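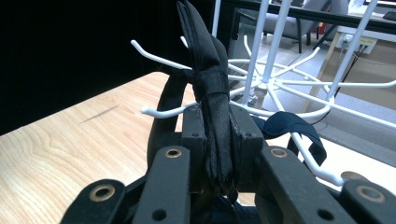

How to Set Up and Load a Wire Spinner Rack

A countertop spinner rack holds a lot of small stock in a small space. It can also lean, squeak and drop things on the floor if it is loaded carelessly. These steps are for a white wire rack with hooks that radiate from a center pole, in tiers. Most tabletop models work the same way, including the Merkik and the Lightfoot.

Allow 11 minutes for the setup and longer for the loading, depending on how much you have to hang.

What you need

The rack
A square table or a counter that doesn't wobble
A damp cloth and a dry cloth
Adhesive tags or a label maker
The items you want to hang

Step 1. Choose the table

Pick a surface that is wider than the widest tier. Measure across the hooks, not across the base, because the hooks usually stick out farther. My table is 640 mm on each side, and the rack turns on it without anything hanging past the edge. A pale wood top is handy for this job. Dropped tags and loose threads from dark fabric show up right away.

If the table stands on carpet, press down on each corner before you put anything on it. Carpet hides an uneven leg. Fold a piece of card under the short one.

Step 2. Wipe the wire

New racks often have a dusty film from the box, and used ones collect lint at the welds. Wipe each hook from the pole outward with the damp cloth, then go over it with the dry one. Check the tips as you go. If the coating has chipped and the tip feels sharp, file it lightly or leave that hook empty. A sharp tip will pull threads.

Step 3. Center the rack

Set the base ring down near the back of the table, leaving enough clearance behind for the hooks to pass. This keeps the front clear for sorting. Spin it once with nothing on it. It should turn freely and stop without rocking. If it drifts to the same spot each time, the table is not level.

Step 4. Sort the fabric items

Fabric goes on the hooks best when it has been folded or rolled into a narrow bundle.

Lay the piece flat and smooth out the creases with your palm.
Fold it lengthwise until it is a little narrower than the gap between two hooks.
Keep the seams running up and down. A seam that runs across the bundle makes a lump.
Tuck loose threads inside. Trim frayed ends if the piece is going on sale.
Hang it from a loop if it has one. If it doesn't, use a clip.

Black fabric shows lint more than anything else, so go over it with a lint roller before you hang it.
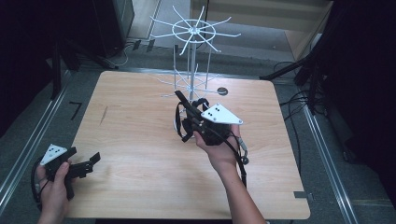
Step 5. Load from the bottom

Start with the lower tier and put the heaviest items there. Hang one piece, then hang the next on the opposite side of the pole. Keep going back and forth until the tier is full, then move up. If you fill one side first, the rack can tip, and the lighter the base the sooner it goes.

Use both hands for this. Steady the pole with one and place the item with the other. Reaching across the top with one hand tends to knock things off the hooks underneath.

Leave 2 fingers of space between bundles. Customers need room to lift something off without dragging its neighbor along.

Step 6. Test it

Give the rack a slow full turn and watch the longest items. Nothing should touch the table or catch on the tier below. Move anything that does.

Looking after it

Wipe the hooks every Thursday, or whatever day you restock. If the pole starts to squeak, one drop of silicone oil where it meets the base is plenty. Nawal El Ouafi, who runs the Fudetti stall, takes her rack apart every June and checks the joints. The Erkeck has a set screw under the base that works loose with use, so look at that first if yours starts to lean.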